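4.2 What the kitchen staff told us about handing work over

We had expected, going into the interviews, to hear mostly about speed, and we did hear a little about it. What people at Florkness wanted to talk about, though, was where they would stand. The pantry team there has 18 members on three shifts, and many of them have worked side by side long enough to move past one another without looking. Kiều Nghiêm, who had run the early shift since before Akanda took over the catering contract, drew us her usual path on the back of a delivery slip, and it crossed the planned path of the arm in 5 places. We went back to our simulated kitchen with that slip in hand (it is still pinned over a desk in our office) and began again from the approach to the cabinets and the stove.

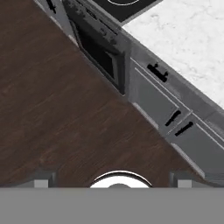
4.3 Small jobs and who owns them

Small jobs turned out to carry a good deal of feeling. Wiping down a counter or putting away a mug is dull work, and most people were glad enough to see it go, yet those same few minutes were when the new hires asked their questions. Lutfa Patwary put it to us kindly but plainly: if the arm does the tidying, somebody has to put the talking back into the day on purpose. We took this to heart, and the second round of sessions walked staff through the counter tasks one at a time, with a pause after each for them to say whether they would keep it, share it or let it go.

Figure 3. The simulated arm at work in the kitchen, with its hand over the counter in front of the toaster oven.
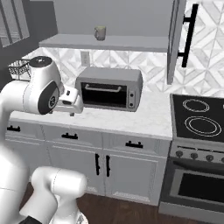
4.4 Cups, sinks and the end of a shift

The sink was the job people gave up most cheerfully, and it was also the one they had the most advice about. We heard how a mug should be held, how high above the basin, and which way to turn so that a colleague reaching for the faucet isn't blocked.

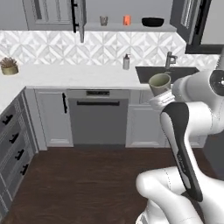
Delia Henríquez asked for something we hadn't planned at all, a way for the late shift to leave the arm a note, much as they already leave notes for each other. We added it before the August sessions, and it soon became the feature most often mentioned in the comments. We don't want to make too much of this, as a single workplace is a small place to look from, and the team at Druneo may well see things differently when we visit them next.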